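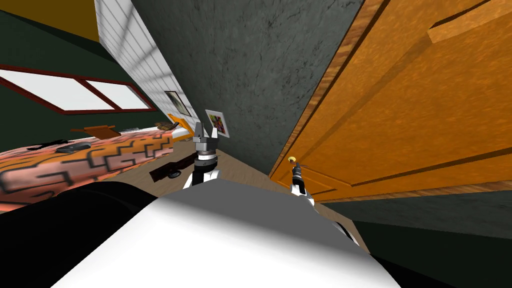
4. Setting up exchange rates and currency accounts

Before you start this section, you should have finished the company profile (section 3) and have your administrator password ready. Detudel will not let an ordinary user change the base currency or the rate source.

4.1 Choosing the base currency

1. Open Settings, then Currencies.
2. In the field Base currency, select the currency in which your company makes its yearly accounts.
3. Click Save. The program asks for the administrator password.
4. Wait until the status line shows Ready. With a large ledger this can take several minutes.

CAUTION: The base currency can be changed only until the first entry is posted. After this moment the field is locked. If you have chosen wrongly, you must create a new ledger and import your opening balances again.

4.2 Adding foreign currencies

1. In the same window, click Add currency.
2. Type the three-letter code (for example CHF or JPY). Do not type the symbol. Several currencies use the same dollar sign and the program can't tell them apart.
3. Set the number of decimal places. The program suggests two for most currencies and none for the yen.
4. Select a gain account and a loss account. They may be the same account, but your auditor will probably prefer two.
5. Repeat for each currency you need.

One ledger can hold up to 64 currencies. Currencies which you have hidden also count toward this limit.

4.3 Selecting the rate source

Rates can come from the Plalow feed, from a file, or from your own typing.

Plalow feed: Select Automatic and enter your Plalow customer key. The rates are collected every morning at 6:00, by the clock of the server. If the server was switched off at that time, they are collected at the next start.

File: Select Import and show the folder where the file is placed. The file must have one rate per line, with the date first, then the code, then the rate. Use a point for the decimals, also when your computer is set to a comma.

Manual: Select Manual and type the rate in the table. A manual rate always wins over a rate from the feed for the same day.

NOTE: Detudel shows every rate as units of foreign currency for one unit of base currency. Many banks print it the other way round. With Invert display you change only what you see on the screen. The stored rate stays the same.

4.4 Setting the warning limit

A typing error in a rate can spoil the whole month. For this reason the program compares each new rate with the previous one.

1. Open the tab Checks.
2. In Maximum daily change, enter a percentage. The factory value is 3.
3. In Rate too old after, enter the number of days. The factory value is 14.
4. Choose whether the program should only warn, or also stop the posting.

If your company trades in a currency that is tied to another one, please do not set the daily change very low. A peg can be moved by the central bank overnight, and then all your invoices of this day will wait for approval.

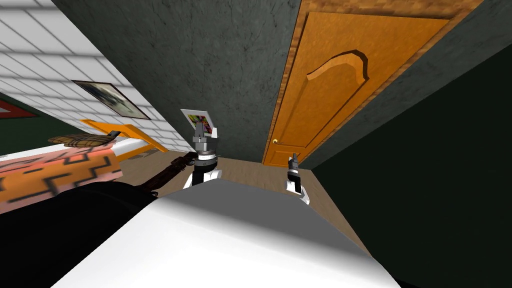
Correa wrote to us in February that the stop setting had blocked their whole payment run after a devaluation, and asked that the warning should name the currency concerned. The message now gives the code, the old rate and the new rate.

4.5 Testing the set-up

1. Create a test invoice of 1,000 in a foreign currency.
2. Check that the amount in base currency agrees with your own calculation.
3. Change the rate for the next day and post a payment for the same invoice.
4. Open the gain and loss accounts. The difference must appear in one of them.
5. Cancel the payment first and the invoice second.

CAUTION: Do not run this test in a ledger that is connected to Cellix. Test entries are sent to the bank queue like real ones.

Continue with section 5, Month-end revaluation.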